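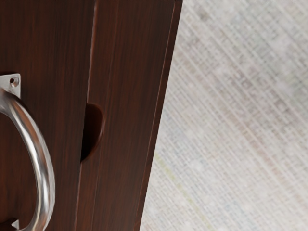
November, evening session. Terno task, cabinet door subset, simulation only. Notes for me and whoever takes the next slot.

Picked up from Hilkka Riihimäki's branch. Kitchen layout unchanged, policy retrained on the club's 294 demos. Ran 80 episodes on the door, start pose randomised, lighting fixed.

Result: 23 successes. The baseline in the old log is higher, so the extra demos have not helped, or the randomisation is wider than the one they were recorded under. Check the range in the config before blaming the data.

Failures, from the contact log:
- most miss the handle on approach and close on nothing
- a smaller group touch the rod, then slip off once the pull starts
- 2 ended in a joint limit stop, same seed range, ignore for now

Collision mesh for the ring pull is a convex hull, so the inside of the loop is solid as far as the physics is concerned. A finger can't pass through it. Hilkka suspected this last term and wrote it in the margin of the Witby notes. Needs splitting into convex pieces. I'll do the handle first and leave the drawer bar as it is until the numbers are in.

Wrist view at close range is mostly wood grain and metal. Asadi's suggestion of feeding both views to the encoder is worth trying, but after the mesh fix, one change at a time.
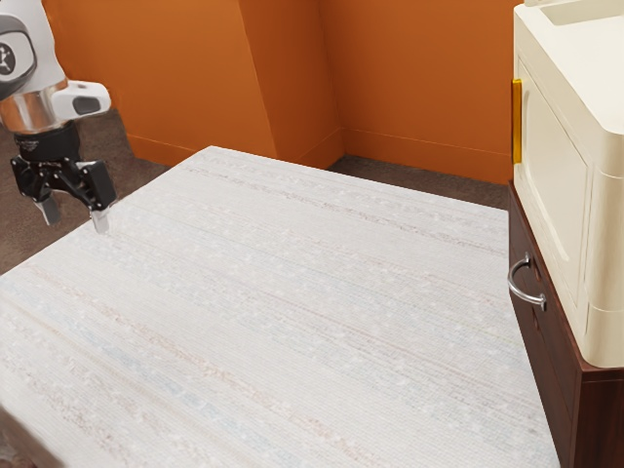 Side view, gripper open over the clear table. Cabinet with drawer handle at right.

Friction on the finger pads is still the default value. The Lelton rules allow us to change it if we state it in the report. Not touched tonight.

To do:
- decompose handle mesh, rerun the same 80 seeds
- compare start pose range with the demo recordings
- write the failure labels to file, the console output was lost once already

Checkpoint saved to the shared drive under terno_door, previous one kept. Stopped at 21:40.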